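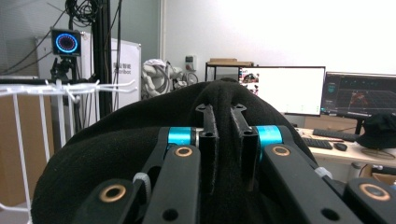 Black gripper with turquoise spacers, pressing on soft black fabric.

Search the archive
Enter keywords
Go

October, 4:10 pm
Posted by: list member, Palacios

Subject: Re: The old customs house on Sestine Street, which number?

Dear list,

Thank you for the answer to my first letter. I quote it below so that the new members can follow.

> I think you have the wrong building. The customs house was at
> number 23, on the river side, and it was pulled down when the
> quay was made wider. The house with the iron balcony at number
> 10 was a private home of a grain merchant. It never had anything
> to do with customs. The plaque is a mistake by the tourist
> office, and I wrote to them two times without a reply.
>
> If you want to be certain, look in the rate books. They are in
> the town archive at Palacios and they list the owner and the
> use of each house.

I went to the archive and I asked for the rate books of Sestine Street. I could see 4 volumes. The others are kept in another store at Proler and must be ordered before the visit, which I did not know. So my answer is only partial, and I ask you to be patient with it.

First, you are right that a customs house stood at number 23. The clerk wrote "Customs, no rate due" next to it in three of the volumes. In the oldest one, however, number 23 is written as "yard and sheds" with the name of a rope maker. In the same volume, number 10 has the words "Customs office, upper floor", and the ground floor is rented to the grain merchant you mention. I read the line many times, and I also asked the lady at the desk to read it. She read the same words as me.

My opinion is that the customs men first rented the upper floor at number 10, and later they moved to a building of their own at number 23. In this case the plaque would be correct for the early years, but it should say "office" and not "house". I do not want to insist on this before I see the volumes in Proler. It is also possible that the street was numbered again between the first volume and the second. This happened in Ovlow, where the whole of the market square received new numbers and the even side became the odd side. If the same was done in Palacios, then the old number 10 can be any house at all, and my idea falls down.

One thing speaks against a new numbering. The baker at the corner has number 2 in all 4 volumes, and the family name stays the same. But a corner house often keeps its number when the others change, so I would not build too much on it.

I have three questions, if somebody can help me.

Does a map of Sestine Street exist from before the widening of the quay? The archive has one from after, where the river side is already empty.

Did the customs men need to be directly on the water? I supposed yes, but number 10 is on the hill side, and from the balcony one looks over the roofs of the sheds. Perhaps it was enough to see the boats arrive.

Where did the stone with the coat of arms come from, the one that is now in the garden behind the library? The library says "from the customs house" and gives no number. If it came from number 23 it must have been saved when the building was pulled down, and there should be a paper about it.

I will order the Proler volumes and write again when I have read them. I can copy the lines from the rate books for any member who wants them. My handwriting is clear, but I do not always understand the abbreviations of the clerk, so please check them.

With kind regards from Palacios

Last updated: October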